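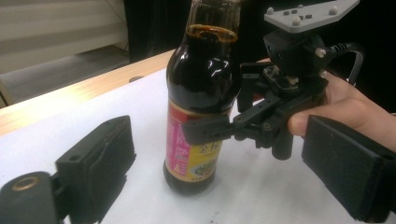 Comparison of Two Hand-Held Grippers for Recording Table-Top Handling Tasks
Student Project Report, Automation Laboratory, Riihimäki
Submitted July 8, 2020

Summary

This report presents the results of a project in which two hand-held grippers were compared for use in recording grasping tasks. The first gripper, referred to by its project name Sakar, has large padded fingers and carries its own camera. The second, named Flarus, is a lighter unit driven by a linkage. The grippers were assessed on ten household objects at three opening speeds. The work was carried out in June as part of the laboratory's Cundidach project, which will later move the chosen gripper onto a fixed arm.

1. Background

Earlier student groups in the laboratory recorded grasps with a camera mounted above the table. Their reports state that the hand of the operator often hid the point of contact. The Cundidach project therefore requires a camera that travels with the gripper. A camera in this position sees the fingers and the object at close range, but its field of view is limited and tall objects are seldom captured whole. The project group was asked to determine which of the two available grippers gave the more usable recordings, and to report any mechanical problems found along the way.

2. Test Objects

Objects were selected from items that a service robot might meet in a kitchen. They included a box of tea, a plastic cup, a sponge, a steel spoon and a glass sauce bottle with a printed label. The bottle was kept in the set for three reasons relating to the camera as well as the fingers. Its shoulder is rounded and gives strong reflections under the ceiling lights. Its contents are dark, so that the edge of the glass is hard to separate from a dark background. The label has Chinese text and several colors, and this gave the tracking software a large number of points to follow on an otherwise smooth surface.

All tests were performed on a white tabletop. The white surface raised the exposure of the camera less than had been feared, and no change to the lighting was made after the first session.

3. Method

Each gripper was held by the operator and brought to the object from the side. The fingers were closed, the object was lifted and held for 5 seconds, and it was then set down on the same mark. Every object was lifted 10 times with each gripper at each speed. Two operators shared the work and changed places after every set, so that fatigue would not favor one device.

A lift was recorded as failed if the object slipped, turned in the fingers or touched the table during the hold. Recordings were reviewed separately. A recording was accepted if both fingertips and the point of contact could be seen from the approach until the release. Out of the full series of lifts, 300 recordings were drawn at random for this review.

4. Results

4.1 Grasping

Sakar performed better on heavy and smooth objects. Its padded faces are wide, and the glass bottle turned in them only when it was taken too high, at the point where the shoulder begins. Flarus touched the bottle over a smaller area, and slipping was more frequent at the highest closing speed. Reducing the speed removed most of these failures.

The order was reversed for thin objects. The wide fingers of Sakar could not get under the steel spoon without pushing it along the table, while the narrow tip of Flarus picked it up with little difficulty.

4.2 Recordings

The camera on Sakar kept both fingers in the lower corners of the picture in nearly all accepted recordings. This is convenient for the software, which uses the fingers as a fixed reference. Most rejected recordings were caused by glare on glass or by an object standing closer to the lens than the focus allowed.

4.3 Mechanical remarks

The pivot screws of the Flarus linkage worked loose and had to be tightened 7 times during the project. A thread-locking compound was applied before the final session and no further loosening was noted. The motor cable of the same gripper leaves the housing at the side and can catch on the operator's wrist - a shorter cable or a clip on the handle would be enough to prevent this.

5. Discussion

The comparison has clear limits. Both operators were right-handed, and neither had used the devices before June. Contact force was not measured, so differences in grip are known only from the outcome of each lift. The group also notes that the camera was tested on one gripper only, and a fair comparison of recordings would require the same camera to be fitted to Flarus. The mounting plate at the top of that unit offers a place for it.

6. Recommendations

The group recommends that Sakar be used for the next stage of the Cundidach project, with a second pair of narrower fingers made for flat objects. Flarus should be kept in service for cutlery and similar items at the low and middle speeds. A polarizing filter should be tried on the camera before further glass objects are added to the set.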